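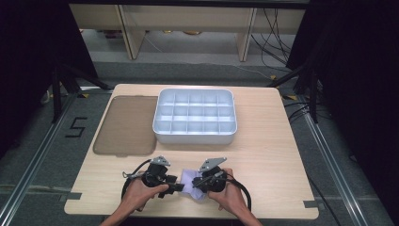
机の上の仕切り箱と薄紫の布

仕切り箱は空にしてから拭くことになっていた。

アンジャニ・トゥフムリーがその家に通うようになって、三週目だった。家主のアガト・アメルは二階の寝室にいて、午前中はたいてい降りてこない。降りてこないが、床を踏む音で起きているかどうかはわかる。音がしたら湯を沸かす。音がしなければ、先に机を片づける。

その日は音がしなかった。

机は明るい色の木でできていて、角が少し丸い。奥に白い仕切り箱が置いてある。横に五つ、奥行きに三つの小さな升に分かれていて、もともとはボタンを入れるためのものだったらしい。アガトは若いころ、ルンバントビンという仕立屋で働いていた。店は1976年に閉まり、そのとき棚にあったボタンを全部もらってきた。全部で195個あった、と本人は言う。数えたのは一度きりで、それからは増えも減りもしていないはずだ、とも言う。

先週、アガトはボタンを菓子の缶に移した。箱を洗いたいから、というのが理由だった。缶はいま台所の冷蔵庫の上にある。

アンジャニは布をたたみ、升の角に指で押しこんで拭いた。薄紫の布で、アガトの古い寝間着をほどいたものだ。新しい布巾は引き出しに何枚も入っているが、箱にはこれを使うように言われている。角の奥には糸くずがたまっていて、なかなか取れない。布の端をねじって細くし、もう一度入れる。一升終わるたびに布の向きを変えた。

九時を過ぎて、玄関の呼び鈴が鳴った。ハキム・リューだった。下の通りでスルニアという金物屋をやっていて、月に二度、頼まれたものを届けに来る。

「電球と、蝶番。蝶番は前と同じのがなかったから、少し小さいやつ」

「穴は合いますか」

「合わない。開けなおす」

ハキムは靴を脱いで上がり、机のそばに立って箱を見た。

「ボタン、どこへやった」

「冷蔵庫の上です」

「捨てたのかと思った」

「捨てませんよ」

ハキムは机の左にある茶色い半透明の盆を指で軽く押した。何ものっていない。薄くて、下の木目がぼんやり透ける。

「これ、うちで買ったやつだ。まだ使ってるのか」

「鍵を置いてます。夜だけ」

「昼は」

「昼は鍵をポケットに入れてるので」

ハキムはうなずいて、台所の戸棚のほうへ行った。しばらくして錐の音が聞こえてきた。アンジャニは残りの升を拭いた。奥の列の右端に、こすっても落ちない点がひとつあった。インクかもしれない。爪でひっかいてみたが変わらないので、そのままにした。

二階で床が鳴った。

湯を沸かし、茶をいれて、盆にのせて上がった。こちらは木の盆で、机の盆とは別のものだ。アガトは寝台の縁に座って、靴下を片方だけはいていた。

「誰か来てるの」

「ハキムさんです。蝶番を」

「箱は」

「もうすぐ終わります。汚れがひとつ落ちません」

「どこの」

「奥の右端です」

アガトはもう片方の靴下を手に取り、裏返しになっているのを直した。

「あれは私がつけたの。店の最後の日に、値札を書いていて。あの升は貝ボタンだった。落とさなくていい」

「落ちませんでした」

「じゃあよかった」

茶を半分飲んでから、アガトは降りると言った。階段では手すりを使い、アンジャニが一段下を歩いた。ハキムは蝶番をつけ終わって、戸を開けたり閉めたりしていた。まだ少し軋むが、前よりはいい。

「油は持ってきてない」とハキムが言った。

「来月でいいわ」とアガトが答えた。

缶は重かったので、ハキムが下ろした。アガトは机の前の椅子に座り、蓋を開けて、ボタンを手ですくった。分け方は決まっていた。手前の列は穴が二つのもの、真ん中の列は四つのもの、奥の列は裏に足のついたものと貝のもの。色は気にしない。大きさも気にしない。アンジャニは横に座って手伝ったが、二度、置き場所を直された。

「それは四つ穴」

「二つに見えました」

「糸が残ってるのよ。ほら」

ボタンの裏に灰色の糸が詰まっていた。アガトは針の先でそれを抜き、真ん中の列に入れた。

ハキムは帰らなかった。椅子をもう一つ持ってきて、向かいに座り、缶の底に残ったものを選りはじめた。店は昼まで甥のワヒュディ・マジンブンが見ているという。甥は釣り銭を間違えるが、早くは閉めない。

「昔、おふくろがルンバントビンで上着を直してもらった」とハキムが言った。「肘のところ」

「何色」

「茶色だったと思う」

「茶色の上着はたくさん来たわ」

「だろうな」

それきり三人とも黙って手を動かした。缶が軽くなり、底に針金の切れ端と、片方だけの留め金が残った。アガトは針金を捨て、留め金は手に持ったまましばらく考えて、奥の右端の升に入れた。

「それはボタンじゃないですよ」とアンジャニが言った。

「知ってる」

薄紫の布は机の手前に丸めてあった。アンジャニはそれを持って流しへ行き、水を出した。糸くずが布から離れて、排水口のところに集まった。絞って窓のそばに干し、手を拭いて戻ると、ハキムが代金の紙を書いていた。

「電球が8、蝶番が30。取り付けはいい」

「取り付けも書いて」とアガトが言った。

ハキムは鉛筆を持ったまま少し待ち、それから一行書き足した。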